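Barnell Foundation - People at Work Grants
Line Manager Development at Zenen: Progress Report to the Foundation
Prepared by Ashton Pryor, Learning and Development

Dear friends at the Foundation,

Thank you again for the patience you showed us over the summer, when our start slipped and we had very little to put in front of you. I'm glad to say there is a good deal more to tell now, and I hope you'll forgive me if I go on a bit, because it has been a full and mostly happy stretch of work.

You'll remember that the grant pays for a coaching program for first-time supervisors in our packing and dispatch departments. These are people who were very good at their old jobs, got promoted on the strength of that, and were then left to work out the managing part more or less alone. We planned for 14 supervisors in the first group and all 14 places were filled before we had even finished sending out the invitations. Two people who missed out have been asking me in the hallway ever since when the next group begins, and I take that as a compliment to the ones who got in.

The first group has now finished 4 of its planned sessions. We opened with one-on-one meetings: how to hold them regularly, how to listen in them, and what to do when the other person says everything is fine and clearly doesn't mean it. That last part ran well over time and I let it. The second session was on giving feedback, the third on setting up a fair shift rota, and the fourth on handling absence, which had people bringing in real questions from their own teams (with the names taken out, of course).

Between sessions each supervisor is paired with a coach from elsewhere in the company. I had worried about finding enough coaches, as we ask for an hour every other week and our senior people are stretched. In the end we have 10, so a few of them are looking after two supervisors each. It works, but I wouldn't want to lean on them any harder than we do now, and I've said so to our own leadership.

We surveyed the teams who report to these supervisors before the program began, and again in November. On the second survey almost 70 percent said they'd had a proper conversation with their supervisor in the past month about how their work was going. I don't want to make too much of this. The first survey was worded a little differently, for which I take the blame, and so I can't give you a clean before-and-after comparison. We have settled on the November wording and will keep to it from here on.

Now for the parts that have gone less smoothly. The night shift supervisors have had a hard time getting to sessions held at two in the afternoon, and I should have seen that coming. We tried a repeat session at six in the morning, right at the end of their shift, and while everyone who came was very gracious about it, they were tired and so was I. We're now trading the repeat session for paid time at the start of the shift, with cover arranged by the department heads. Dispatch has agreed to this. Packing is still thinking it over, and I expect to have an answer before I write to you next.

The other trouble has been with record keeping. Coaching notes were meant to go into Datik, our personnel system, but several coaches felt uneasy about private conversations sitting next to pay and attendance records, and I came to agree with them. Coaches now log only that a meeting took place, and any notes stay between the two people in the room. It means I can tell you less about what is being discussed, but I believe people are speaking more freely for it.

On the money side, we're a little under budget. Room hire came in lower than planned once we moved the sessions on site, and the snacks and notebooks from Meijer have been a very modest line. I'd like to ask your permission to move the unspent room hire into cover for the night shift, as described earlier - the total wouldn't change. 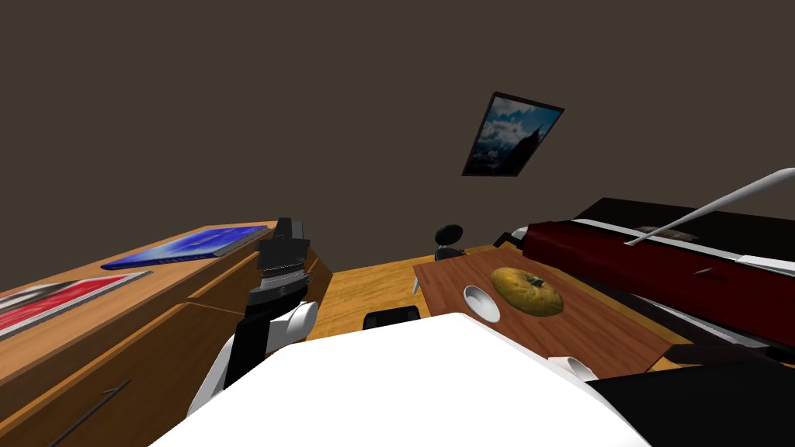
Will supervisors who change jobs partway through lose their coach?

They keep the same coach until the end of the program, as long as they stay with the company and both people are happy to carry on.

For the months ahead, we have sessions planned on difficult conversations and on helping a new hire through the first few weeks. I'd also like to bring the coaches together for a lunch, partly to say thank you and partly because they've started swapping advice in the parking lot and deserve somewhere better to do it. If anyone from the Foundation would care to join us you'd be most welcome - just let me know and I'll set an extra place.

With warm thanks,
Ashton Pryor

Last updated: November

Contact us | Copyright Zenen. All rights reserved. | Back to top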